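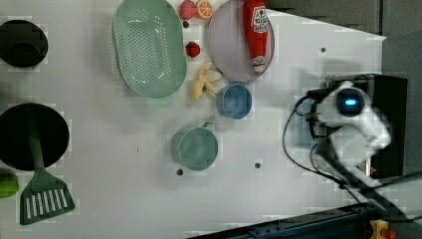 The play kitchen table, with the frying pan and green spatula at the left and the fruit beside the colander.

Last updated: August
Minutes taken by Jummai Oyewole
Filed under: Meetings & Minutes > Play Kitchen Group

Minutes of the August meeting, Lokgate Toy Library, back room

We began at 4:15 p.m., a little behind time, with everybody still finishing their tea, and Somtochukwu Odukoya kindly took the chair again. Apologies had come in from the Lallano Street playgroup, who were away on their summer outing and sent their love (and a tin of shortbread, which did not survive item 1).

1. Last month's minutes
Read and agreed, with one correction. The shelf by the window was put up by the Danladi family and not by the library, and we are very sorry to have left their name off. It is a lovely straight shelf and we use it every single time we open.

2. The play kitchen set
This took up most of the afternoon, as we rather thought it would. Somtochukwu had asked that we talk about the kitchen things as they are really used, on the white table, and decide what goes out on loan together and what stays here for the drop-in sessions.

Cookware first. It was agreed that the black frying pan and the green slotted spatula should always travel as a pair. Twice this summer a family has taken home the pan and then rung up asking what they were supposed to flip things with, and we do see their point! The small dark bowl or pot (there was some friendly debate over which it is, and we left it there) will go in the same bag.

The colander brought on a longer conversation. Jummai is fond of it and said so. It is a big pale green one, and the little ones like to fill it with fruit, carry it across the room and tip it all out again, so she would like it kept for drop-in. Somtochukwu felt that families at home ought to have the fun of it too. After a good deal of back and forth we settled on keeping it here through the fall and looking at it again when the Imora box comes back from its current borrowers.

Play food next. The strawberry, the orange half and the yellow bananas are to be kept in one drawstring bag marked FRUIT. The small round red one has been called a tomato by some of us and a cherry by others, and it can go in the fruit bag whichever side you are on. The ketchup bottle will stay with the plates, as the children nearly always set it down on one anyway.
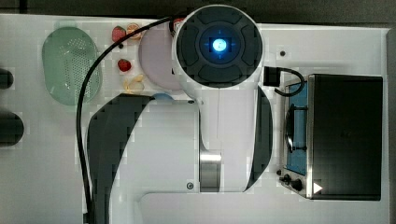 Colander, strawberry and citrus slice on the white tabletop, item 2.

Cups were quick. The blue cup and the teal mug are to stay out on the open shelf where small hands can reach them, and we would like anyone closing up to put them back there instead of in the tall cupboard, please. A parent had asked for a matching set. We talked it over and everyone present rather likes them as they are.

3. Washing and wiping down
Jummai reminded us that everything which goes in a mouth needs a proper wash in warm soapy water at the end of a session, with the colander given a going-over with the soft brush because of all those little holes. The tabletop is to be wiped with the plain spray only. Somtochukwu will write this out in large letters and tape it inside the cupboard door.

4. Loans and money
The library has now made 2,688 loans since opening, and there was a small round of applause, with thanks to everyone who has ever carried a box up those front steps. There is $28 in the tea jar. It was agreed to spend part of it on new drawstring bags in a good strong cotton and leave the rest for tea and milk.

5. Any other business
A grandmother from Danladi Court has offered to sew 3 small aprons for the drop-in. Accepted with great pleasure, and Jummai will call her about sizes. There was also a question about whether the plates could go in the dishwasher at home. We weren't sure, so the loan card will say to wash by hand for now.

Actions
Jummai: label the fruit bag, call about the aprons, buy the cotton bags.
Somtochukwu: washing notice, new wording for the loan card, ask after the Imora box.

The meeting closed at 5:40 p.m. The next one will be in September, same room, and Lallano Street have promised to bring the cake.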